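Wool doona or feather for a cold house?

wattle_jen
09/12/2025
Our place at Starncombe has no heating down the bedroom end and it got to me last winter. I'm looking at a Jonusel wool doona, queen size. Has anyone had one for more than a season? I'm replacing a feather one that has gone lumpy.

Cirklow
Had mine three years. I wash it at 25 degrees on the wool cycle and dry it flat over two clothes horses. Takes a full day.
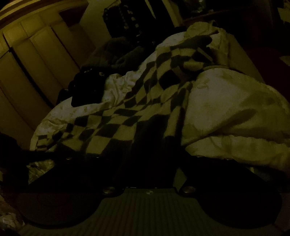
The weight is what I'd check first. Mine is the heavier one and my husband kicks it off by September. If I bought again I'd get two light ones and put them together for winter.

old_tom
Disagree about washing them. Air it outside and leave it alone. I washed a wool one at 60 by mistake and it felted.

Cirklow
Well, 60 isn't 25. The label says it can be washed.

Aranka Fodor
I went back to feather. Wool sat too flat for me and there were gaps at the shoulders. Mine cost roughly $100 on sale.

wattle_jen
Thanks all. Does the two light ones idea work with one cover or do they slide around?

Cirklow
One cover, tied at the corners. Mum does hers that way.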